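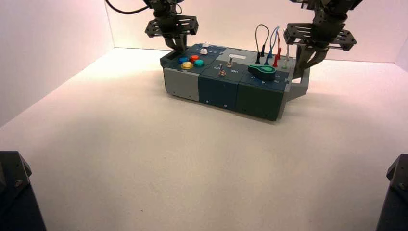
Right, quick one before work. The boiler. Again.

Went off Tuesday, no hot water, little light blinking at me. Rang Kostach, who we pay every month for cover, and got put in a queue. 49 minutes. The same bit of panpipe music the whole time, then a man who asked me to turn it off and on again. I had. Did it again for him anyway. Still blinking.

Earliest visit: Friday week. With two kids who'd been at the beach and sand in everything. Great.

So we've been washing with kettles. Takes 5 kettles to get a bath you can sit in and even then it's more of a puddle. Youngest thinks it's camping. Eldest has gone to shower at her friend's and I don't blame her one bit, I'd go too if they'd have me.

Things I've found out this week:

Washing hair in the sink hurts your back more than you'd think. Use a jug.

The leisure centre lets you in for just a shower, cheaper than a swim. Ask at the desk, it isn't on the board.

Do the washing up straight after tea while the kettle's still going. Leave it till morning and you'll cry.

Lilla Bakos from my old work sent me the number of a small firm, Rirnurano, who did hers. Rang them at 6 in the evening expecting a machine and a woman picked up on the second ring. She reckons it could be the fan, or the board, and if it's the board I might be looking at 500 quid. Which I haven't got, obviously. But she's sending someone tomorow and they don't charge for looking.

Do I cancel the Kostach cover? I've read the small print twice and I still can't tell if there's a fee for leaving early. If anyone's done it let me know in the comments, did you write or just stop the direct debit?

Also June, so at least we're not freezing. Trying to be greatful for that.

Got to go, kettle.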